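6 May 2026
Lev Kuzmenko

Dye notes, third attempt at the blue that doesn't leave.

Olga came by before lunch and asked why the sink looked like a crime had been committed in it by a smurf. I told her it was rinse water from bath two. She said it had been rinse water from bath two yesterday as well. Fair point. Bath two is still giving up colour after more rinses than I want to write down, so I am calling it a failure and keeping the yarn for people I don't like.

What went in, for the record: the Huranden wool, undyed, wound into 20 g skeins, scoured with the usual soap and left overnight. The Truken cotton went into a separate pot. Last time I put them in together to save an hour and spent four finding out why nobody does. The wool drank the lot and the cotton came out the colour of a hospital corridor.

Vat was made up on Monday's recipe as rewritten by Hüsnü, whose handwriting gives the lime as either a 1 or a 7. I went with 1. Smell correct, i.e. awful. Surface coppery, liquor underneath a murky yellow-green, which is where I want it. I stirred it slowly, with the paddle against the side, because if I whisk air into it again Maximiliano will tell the story of the first time to the next set of visitors, and he has already improved it twice.

Dips: three short ones for the light skeins, with a proper airing in between. The dark skeins got the same plus one long one at the end. I'd meant to time the airing but the phone rang (Iglesias, about the invoice, again) and the second airing went on until I had finished being polite. No visible harm. If anything the long-aired skein is the most even of the bunch, so I will be pretending that was the plan and doing it on purpose next time.

Rubbing test on white cotton, dry: faint mark from the dark skeins, nothing from the light. Damp: a good clear stripe from the dark, which is disappointing, and a ghost of one from the light. Ignacio says all indigo rubs and people pay extra for it in trousers. We are not making trousers. We are making things that will be used to wipe other things, and a customer who has just turned her worktop blue is not going to be soothed by talk of heritage.
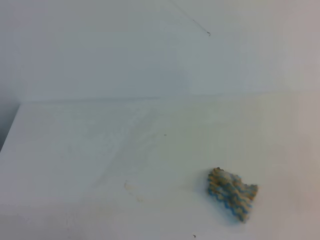

Tan side of the argument. The walnut hulls from last autumn are nearly finished and what's left in the sack is mostly dust and one very dead beetle. I got a passable beige from a weak bath, no mordant, simmered and left to go cold in the pot. A stronger one went to a brown that Olga described as "school gravy". Her vote is for the weak bath. So is mine, though I would have liked to get there first.

Light fastness: the strips have been taped in the south window for 20 days, half of each covered with card. The walnut has hardly moved. The indigo has hardly moved. The onion skin, which I was fond of and defended at some length in the last entry, has gone the colour of old teeth. Withdrawn. Hüsnü has been good enough not to say anything, in a way that can be heard across the room.

pH of the rinse was still on the high side at the end of the afternoon, so everything got a vinegar bath and one more go in clean water. Wool is noticeably softer for it. I suspect half of what I have been blaming on the vat is me not neutralising properly and then handling the yarn like a man late for a bus.

On quantities. The Roko people want up to 4000 g dyed by July, all matching. I've explained that skeins from different vats will match about as well as cousins do. They said that was fine as long as they all matched. I will try a bigger vat and mix the skeins when winding, so that any difference gets spread about and looks like taste.

To do:
- Ask Hüsnü whether it's a 1 or a 7. In writing, in capitals.
- Repeat the damp rub after the vinegar, same skeins, fresh cotton.
- Order hulls before everyone else remembers autumn exists.
- New lid for the big pot. The present one fits the small pot, and the small pot's lid fits nothing we own.
- Scrub sink.

Later: damp rub repeated on one dark skein. Better. Still a mark, but you have to go looking for it, and Maximiliano, who was asked to look for it, needed his glasses. Have left the rest hanging over the bath. Sink not scrubbed.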